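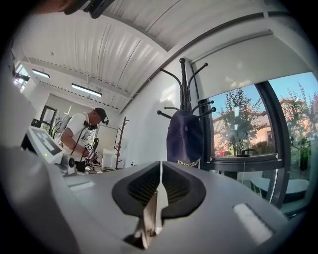
**October, Prusstead annex, evaluation of the Vudance hand-held gripper kit**

Entry opened 9:10 a.m. Continues the review begun under the previous heading (bench checks, charging, strap adjustment). Today's work concerns the kit in use on household tasks, with two operators in the same room. The purchase decision for the Akl program depends in part on these notes, so departures from the Vudance quick-start guide are recorded even where they seem minor.

**Configuration**

- Two complete operator sets, each with a pair of grippers, marker cubes, head unit and backpack frame.
- Firmware as delivered. The update offered by Vudance last month was declined until the baseline is complete.
- Task list: Pristton household set, revision in the shared folder. Today covers garment handling at the coat rack and cloth handling at the sink vanity.
- Target for the day: 50 accepted episodes per operator, 100 in total.

**Start-up**

Pairing took longer than the guide states. The second set did not register its left gripper until both sets had been powered down and started one at a time. This should be raised with Vudance. The guide treats two sets in one room as a supported arrangement and gives no starting order. Until we have an answer, start set A, wait for the ready tone, then start set B.

The backpack frame fits acceptably over a T-shirt. Over a jacket the shoulder straps ride up and the chest cable pulls at the collar. Operators are asked to leave jackets in the hall.

**Coat rack task**

The instruction reads: remove the garment from the hook, hold it clear of the rack, return it to the same hook. The dark navy item was used throughout the morning. The black metal rack is a demanding object for this purpose. Its curved arms spread in all directions at the top, and a gripper raised straight up beside the pole is likely to meet one of them. Approaching from below and to the side of the lower hooks gave fewer contacts.
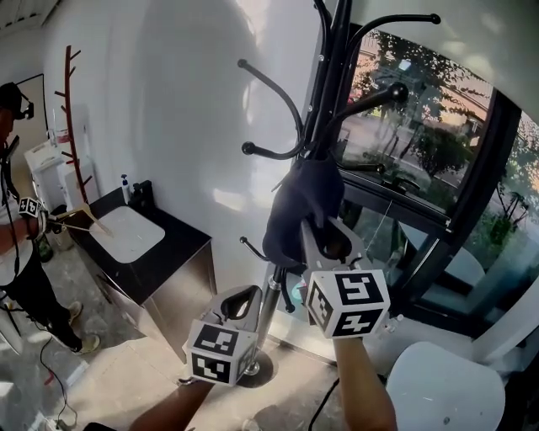 Holding the second gripper low and near the pole was adopted as the standard position for the morning. It keeps the free hand ready to steady the rack and leaves the working hand room to lift. The Vudance guide recommends resting the free hand at the waist, which we found tiring after the first block and which made the start of each episode less consistent.

Jaw opening is sufficient for a single layer of cloth and for a folded edge. With a thick bunch of fabric the jaws close only partway, and the trigger gives no feedback to tell the operator so. Two episodes were rejected for a dropped garment, both from this cause.

**Sink vanity task**

Run at the same time by the second operator. No interference between sets was logged once both were running. Cable length is adequate for standing work at the counter, but the slack reaches the floor and the operator has to step over it when turning. A clip at the belt would cure this. The kit has none. Check whether the Akl stock includes suitable clips before ordering.

**Tracking**

The session log reports 69 short tracking losses over the morning, mostly at the coat rack and mostly when the working hand turned the cube away from the head unit. None lasted long enough to void an episode. Bright daylight from the large window was suspected at first -- the log does not support this, as the rate stayed level with the blind down for one block. Repeat in the afternoon before drawing any conclusion.

**Cost and service**

Vudance quotes 900 per set per month, with replacement grippers included and marker cubes charged separately. The quotation does not say who pays return shipping on a failed head unit. Written confirmation is required before the form goes to Pristton.

**Open items**

1. Starting order for two sets: query to Vudance.
2. Trigger feedback on partial closure: ask whether a setting exists.
3. Belt clips: check Akl stock.
4. Repeat the blind test after 2 p.m.
5. Spare marker cubes: one has a lifting corner. Replace before the next session and label the old one.

Batteries for both sets on charge at 12:40. Set B left gripper showed the lower reading again.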